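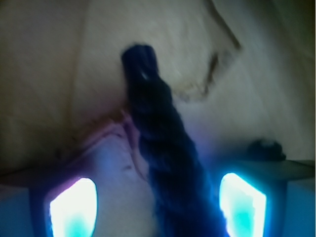 Chapter 3
Cord, Cloth and the Trouble with Old Rules

Most books on household textiles begin with a promise. Learn these knots, buy these tools, follow this order of work, and your cords will never fray and your cloth will never pucker. I have read a good many of those books, and I have frayed cords and puckered cloth in the drawer upstairs to show for it.

This chapter deals with twisted cord and the fabric it is used with: drawstrings, ties, edgings, bag handles. You will need to know how a cord is built before you can judge any advice about it, so we start there.

A plied cord is made of strands that have each been twisted one way and then twisted together the other way. The two twists pull against each other, and that tension is what holds the cord in shape. You can see the strands as slanting ridges along its length. Cut the cord and the balance is lost at the cut. The ends of the strands relax, and loose fibers work their way out. How fast this happens depends on the fiber, the tightness of the twist and how much the end gets handled. Anyone who gives you a single figure for it is guessing.

What the manuals say

The Westum household course, which many teachers still hand out, says every cut end should be dipped in glue. The Dallach course says glue is a mistake and every end should be bound with thread. Neither one reports a test. When Karlijn Vermeulen taught from both of them in the same year, she asked her evening class to try each method on the same navy cord and to bring the samples back after 2 months of ordinary use. The glued ends had gone stiff, and several had cracked. The bound ends looked better, but the thread had slipped off a few of them. The plain knots, which neither course recommends, had done as well as anything else.

That was one class with one kind of cord, and I would not build a rule on it. I would say the rules we already have were built on less.

Color and pale cloth

Dark cord on cream fabric is a popular pairing and a risky one. Dark dyes can rub off or run in the wash, and pale cloth shows every mark. It also shows marks that have nothing to do with the cord – tea, rust, an old pencil line, the edge of a water stain. Students tend to blame the cord first. Before you do, compare colors. A brown line on the cloth is poor evidence against a blue dye.

The usual advice is to soak the cord in vinegar to "set" the color. Try it on a scrap next to an unsoaked scrap of the same cord, press both on damp white cotton overnight, and look at them by a window in the morning. Section 3.2 gives the full steps. Keep the cotton.

What you will do in this chapter

You will take apart a short length of cord and put it back together, finish cut ends in different ways, and sew a casing that a cord can run through without bunching the fabric. You will also keep notes on what failed. Leave a wide margin for these, as you will be adding to them in Chapter 4.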